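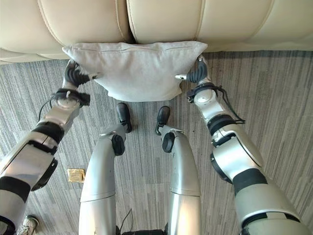
Slide 1. Gray fabric pillow, cream leather sofa, carpet.

Speaker notes, Sunil Siriwardena
Soft Furnishings Care Day, Gulidport, October 2022

Leave the slide up while people sit down. Start with the leather, then move to the pillow.

Leather seat. Point out the piped seams on the curved front faces. Piping stands proud of the panel and takes the wear from legs and trouser seams, so finish loss shows there first. Soft creases in the seat are normal. A crease becomes a fault when the finish cracks along it. Ask who has been called out for creasing alone. Expect most hands.

Dark seam between cushions: grit collects in a gap like this. Crevice tool with a brush head, no bare plastic on leather. Vacuum before any damp cloth.

Pillow. Matte fabric, slight texture, stitched seam along the top edge. Hold by both sides when lifting or placing. A single corner puts the full weight on one stitch line. The lower edge puffs out and sags a little in the middle. Sag has two usual causes, fill migration and an undersized insert. Slide does not tell us which. On a job, open the cover and check.

Fill test (Birnum method, handout page 7):
Lay the insert flat. Press the center with an open palm for 5 seconds. Release. Wait 10 seconds. Measure the height at the center and at each corner. If the center stays low and the corners are full, redistribute the fill by hand and repeat once. If it fails again, replace the insert.

Lusmont survey. 87 sofa pillows checked in rental apartments. The commonest complaint was shape, ahead of stains. Do not read out the table, it is in the handout.

Dye transfer. Light fabric against light leather is low risk. Dark denim-type covers on cream leather are the problem. Keep new dark covers off the seat until they have been washed and rub-tested with a white cloth.

Placing. Set the pillow down upright against the back, seam up. Do not drag it across the seat. Zipper pulls score the finish. Pillows found on the carpet get brushed on both faces before they go back up.

Prasanna Pathirana will demonstrate the rub test at the side table using the Eichhorn samples. Hand over the microphone here. She needs the lights up.

Likely questions: steam on leather (no), tumble drying of inserts (check the label, low heat only), conditioner on piping (thin coat, wipe off the excess).

Next session is in November. Sign-up sheet is by the door.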